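Section 4: Filling and closing the Flavari gift box

The Flavari is a rigid box with a hinged lid. It is supplied flat with a liner sheet and a sachet of spare adhesive dots. Read this section through before you start.

1. Wipe the table and let it dry. Grit will mark the outer paper.
2. Fold up the four walls and press each corner for a few seconds.
3. Open the lid until it stands upright. Do not push it further back.
4. Put wrapped sweets and small foil packets in first, flat on the base.
5. Coil any cord or cable, bag it, and lay it along one side.
6. Fold cloth items to fit and place them last, as a soft top layer.
7. Lower the lid with both hands. It should close under its own weight.

Note: The box is rated for 2,600 g when carried from underneath. If you lift it by the lid, the limit is 200 g.

Caution: Do not pack open food, glass or anything that may leak. The lining paper is not greaseproof.

Boxes from the September batch have a stiffer hinge – open and close the lid 3 times before filling.

Setting out and filling on a marble-patterned table 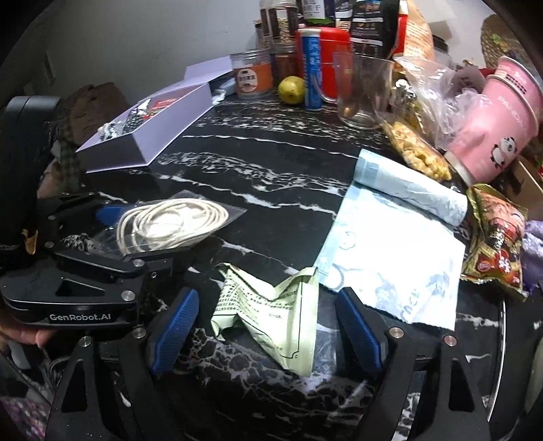
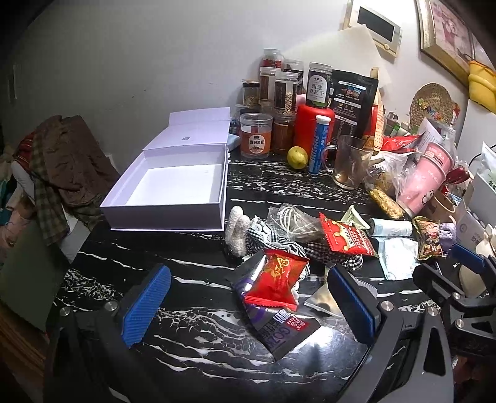
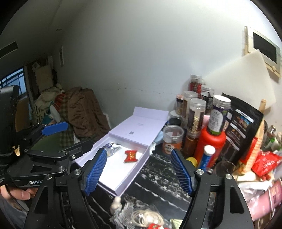 Jars and canisters need the larger Omik carton, sold separately. The Flavari is too shallow for them, and a lid forced down over a jar will split along the hinge. Keep dried goods together at the back of the table while you fill the box, as with the clear jars behind the open box in the last picture, and pack them once the box is closed. Stand the carton on its base and put the heaviest jars in first. Fill any gaps with the paper supplied – crumpled, with no tape – and fold the flaps in the order printed on them. Replacement cartons can be ordered from Jadville under the same part number as the liner sheets.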